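Cuatro días en Orer (y las piernas todavía protestando)

Llevaba desde el invierno pasado dándole la lata a todo el mundo con que quería volver a Orer, y por fin en junio cuadraron las fechas, el coche y las ganas. Bueno, las ganas estaban desde hacía meses, lo que no cuadraba nunca era lo demás. Si no conocéis el valle, os lo resumo rápido: un pueblo de piedra, una iglesia con la fecha de 1677 grabada encima de la puerta, un río helado que baja haciendo un ruido tremendo y montañas por todas partes. En invierno se llena de gente con esquís, pero en verano se queda a medio gas y a mí me gusta muchísimo más así.

Llegamos a media tarde después de un viaje larguísimo (parada para comer, parada para café, parada porque a mi hermana le pareció ver una cigüeña). Nos alojamos en el hostal Orlandini, que está subiendo la calle de la fuente, a mano izquierda. Las habitaciones son pequeñas y la ducha tiene sus manías, pero desde la ventana se ve toda la ladera y el desayuno es una barbaridad: pan recién hecho, queso del valle, mermelada de arándanos y un bizcocho de nueces que me tuvo pensando en él todas las mañanas a partir de las seis. ¡Pedid mesa junto al ventanal si podéis!

El primer día completo fuimos suaves, o eso pensábamos. El camino del lago Drallel sale del aparcamiento de arriba y los carteles dicen que es apto para familias. Pues serán familias de cabras. La primera hora es preciosa, todo bosque, sombra y un caminito de tierra blanda, y luego de repente el bosque se acaba y empieza una cuesta de piedra suelta que no perdona. Yo subí parándome cada poco a «mirar el paisaje», que es como llamo yo a respirar. El lago está a casi 2000 metros y el agua tiene un color entre verde y gris que cambia según pasa la nube. Metimos los pies 2 segundos, ni uno más, y salimos dando gritos.
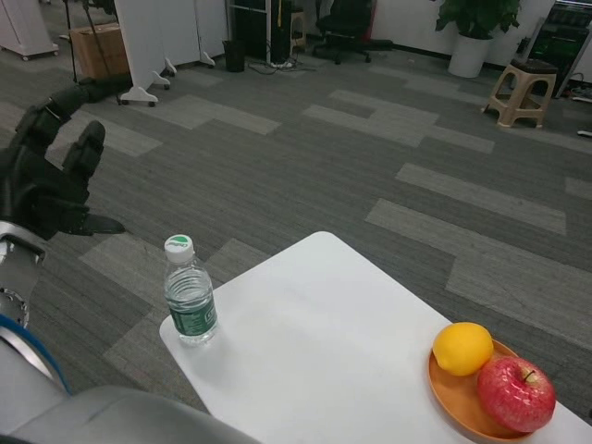

Comimos allí arriba, sentadas en unas rocas planas, los bocadillos que nos habían preparado en el hostal. Consejo de amiga: llevad una capa más de la que creéis necesaria. Abajo íbamos en manga corta y muertas de calor, y en el lago se levantó un viento que me tuvo comiendo con la capucha puesta y las manos metidas en las mangas. La bajada se nos hizo corta, aunque las rodillas opinan otra cosa.

Para el segundo día habíamos reservado una salida en kayak, que era lo que más ilusión me hacía y también lo que más miedo me daba. La monitora se llama Lise Beaudoin y tiene una paciencia infinita. Nos explicó cómo sentarnos, cómo coger la pala y qué hacer si volcábamos, y yo por supuesto solo escuché la parte de volcar. Al principio íbamos en zigzag, chocándonos entre nosotras y con la orilla, pero a la media hora le cogimos el truco. El tramo que se hace con principiantes es muy tranquilo, con un par de rápidos pequeñitos que a mí me parecieron las cataratas del Niágara. «Mira hacia donde quieres ir, no a la piedra», me gritaba Lise. Yo miraba a la piedra. Me la comí entera, claro, pero seguí a flote. La salida cuesta 40 euros con el traje y el casco incluidos, y el traje lo vais a agradecer.

Esa noche cenamos en Bollby, un sitio diminuto al lado del puente donde hacen unas patatas con panceta y cebolla que te devuelven a la vida. Id pronto, que tienen pocas mesas y no reservan. Nosotras esperamos fuera con una cerveza, viendo cómo se apagaba la luz en las cumbres, y tampoco se nos hizo largo.

El tercer día amaneció lloviendo y cambiamos la bici por un paseo con paraguas. Me dio rabia, no os voy a mentir, que tenía ya mirada la pista forestal que va por encima del pueblo y me habían dicho que es casi llana. Pero el bosque mojado olía de maravilla, encontramos una ermita medio escondida entre abetos y acabamos la tarde jugando a las cartas en el salón del hostal — perdí todas las partidas, que conste, y pagué los chocolates.

El domingo, antes de irnos, madrugué y subí yo sola hasta el mirador. Se tarda una media hora desde la plaza, por un sendero que arranca detrás del lavadero. Había niebla en el fondo del valle y por encima un cielo limpísimo, y me crucé con un corzo que me miró un momento y siguió a lo suyo. Bajé justo a tiempo para el bizcocho.

Me quedan pendientes la pista en bici y el refugio de arriba, que estaba cerrado por obras. Mi hermana quiere que la próxima vez vayamos en febrero con raquetas de nieve y yo le he dicho que ya veremos — de momento estoy mirando guantes. Si alguien ha ido en esa época, contadme en los comentarios qué tal está la carretera de subida y si hacen falta cadenas.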